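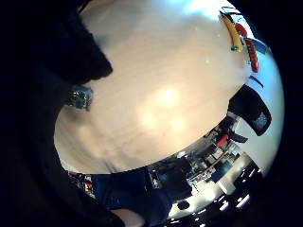 I gave up on my big cupboard in November and I've been a better host ever since. It used to hold everything: the good plates, the bad plates, a fondue set, and a stack of platters so heavy that getting one out meant lifting nine others on to the floor first. So I never got one out. People came round and ate crisps from the bag, and I told myself it was relaxed.

Now the things I like live out on the table, all the time, whether anyone's coming or not. It's a bit of a squash (we eat at one end) but I use all of it, and I've become rather boring on the subject of beige.

Yes, beige! I know. I spent my twenties buying bowls in turquoise and mustard and a green I can only call hospital, and every one of them made dinner look slightly ill. Then I picked up a big plain serving dish at Flotenico, the homewares place behind the station, mostly because it was the only one left in the sale with no chip in it. The colour was somewhere between cream and a digestive biscuit. I put a tomato salad in it that night and I'm afraid I took the salad into the other room to show people.

Since then I've gone pale with everything. Pale cloth, pale jug, pale walls too if I could talk the rest of the house round. The bright stuff I keep small. A bit of red, a bit of yellow, something with a spot of green on it, and let them sit at the edges where you catch them out of the corner of your eye. I used to do it the other way about, with a huge loud tablecloth and timid little white cups, and the whole thing shouted at you before you'd had your coffee.

The shine matters more than I expected. A smooth glaze picks up whatever lamp is nearest, and if the lamp is a nasty one you'll be looking at a nasty glare all through pudding. I swapped the bulb over our table for a warmer one from Amska and moved the shade down by a hand's width, then down again, then up a bit after somebody tall stood up. Matt glazes don't have the problem, but they mark. I've got a matt bowl with cutlery scratches all over it and I can't get them off with anything, including the stuff you're meant to use on hobs.

My other weakness is Hứa, a tiny shop with a bell on the door and about as much floor as a lift. They sell rice bowls and soup spoons and enormous rounded jars, and the jars are the thing. I went in for spoons. I came out with a jar I had to carry home on my hip like a toddler, stopping at every wall for a rest. It has wooden spoons in it at the moment, which is a waste, but I tried flowers and they fell over.

A few things I've picked up along the way, if you fancy emptying a cupboard yourself.

Buy the big piece first and leave it out for a fortnight before you buy anything to go with it. I bought 4 matching side plates the same day as my dish and they don't match at all in daylight.

Have one dish that's far too large. Three pears in a giant bowl look lovely. Three pears in a pear-sized bowl look like shopping.

Wash things that live out. Dust sticks to a curved rim, and you'll only spot it once guests have sat down and the sun's come round. I do mine on Sunday evenings with the radio on.

Don't be sniffy about chips and streaks. I sent a platter back to Genbridge once over a faint line in the glaze, and the replacement was perfect, and I've never liked it half as much. It's under the spider plant now.

The cupboard's still there, by the way. It's got the fondue set in it, and the hospital-green bowls, and a 1,000-piece jigsaw of a harbour that I'm told has all its pieces. I've been meaning to have a go at that, but I'd have to clear the table.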